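Urszula Jasińska
June 15, 2022

Okay, I finally finished reading up on street trees and I have to tell everybody about it. Thread!

1/ I moved to Flordale in May and the first thing I did was get completely hooked on shade. I used to think a tree on a street was decoration. Then I walked to the store at noon on the sunny side of Trirner Avenue and came home on the leafy side, and wow – it felt like two different towns.

2/ Part of it is plain old shadow. Asphalt soaks up sun all day and gives it back all evening, so if leaves catch the light first, the road never gets the chance to load up. The other part is water. Trees pull it up from the roots and let it go through the leaves, and that cools the air a little too.

3/ What I didn't know is how much of this depends on dirt! A street tree in a tiny square hole gets big enough to look cute and then just sits there. Give the same tree a long open strip to grow in and it can reach right over the road. Soil, soil, soil. I will be unbearable at parties.

4/ Also, older trees do most of the work. A new sapling is lovely, but it's going to be years before anybody stands under it. So looking after the big ones you already have (water in dry spells, no piling mulch against the trunk, please!) is a great use of a Saturday morning or any other morning.

5/ Two pictures of the road:

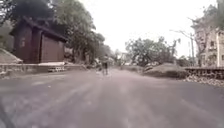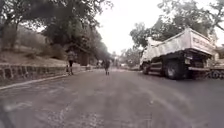
Same road in both. The second one has the dump truck.

6/ If you want to try this at home, pick a route you walk a lot and do it twice, once early and once in the middle of the afternoon. Write down where you naturally slow down. My list had 7 spots on it and every single one was under a tree. I have 800 words of notes and no regrets.

7/ Reading tip: the little booklet from Drevaseo on planting strips is so good. Short chapters, clear drawings, and a whole page on roots and sidewalks that cleared up a lot for me. My neighbor Lis lent me her copy and I'm being very slow about giving it back.

8/ Next up I want to learn to tell lindens from mulberries by leaf alone, which is going badly so far – why do mulberries get to have more than one leaf shape?? If you have a trick for it, send it my way!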